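5. Working safely at the table

Read this section before you switch the arm on for the first time, and again after any change to the table layout. It applies to the Preltus arm fitted to a fixed table with household objects. Mounting and wiring are covered in section 3.

5.1 Who may run the arm

Only people who have signed the Sukar induction sheet may run the arm. One person is in charge of each session and keeps the stop button within reach. A second person may set out objects, but only when the operator has said "clear" and the arm is in hold.

5.2 Before you start

1. Check that the stop button is released and that its lead is not trapped under the table.

2. Walk round the table and look for anything left within reach of the arm – mugs, phones and tools are the usual ones.

3. Lay out the objects from the task card. Keep tall items away from the path between the rest position and the first pick.

4. Check any kitchen appliance on the table. It must be unplugged at the wall, with the plug in view of the operator. This applies even if the task never touches it.

5. Follow the gripper cable by eye from the head down to the base. It must have enough slack for the wrist to turn fully both ways, and it must not pass under or through any object.

6. Set the speed limit to level 2 for the first run of a new layout. Level 5 is allowed once the same layout has completed three runs without a stop.

Note: Objects placed on top of an appliance count as raised objects. Enter the new height in the Puvitz settings page before the first pick, or the arm will approach too low.

Caution: Do not use real food, sharp knives or glass. Use the items from the Zakaria kit, or others of similar size that will not break or spill.

5.3 Checking the cable and the clearances

1. Put the arm in hold and wait for the tone to finish.

2. Look down on the table from the step. Do not lean over the arm.

3. Compare the line of the cable with the objects on either side of it. Move the object, never the cable, if the two are close.

4. Leave at least 8 cm between the arm links and the side of any appliance.

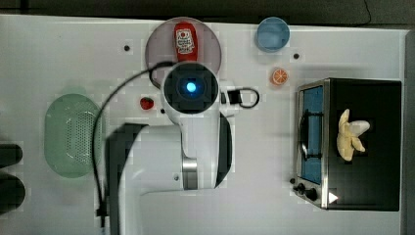 Fig. 5-2. Arm over a kitchen layout, from above. The cable loops out from the head and passes to the right of the green basket.

5.4 Stopping and reporting

1. Press the stop button if the arm touches anything it was not sent to pick up.

2. Leave the objects where they are until the operator has written down what happened.

3. Release the button, return the arm to rest at level 2 and repeat the checks in 5.2.

Caution: Never catch a falling object while the arm is powered. Let it drop.

Report every stop to Ayanda Kekana before the end of the session. Changes to the limits in this section must be agreed with Nobuhle Sithole and entered in the table log.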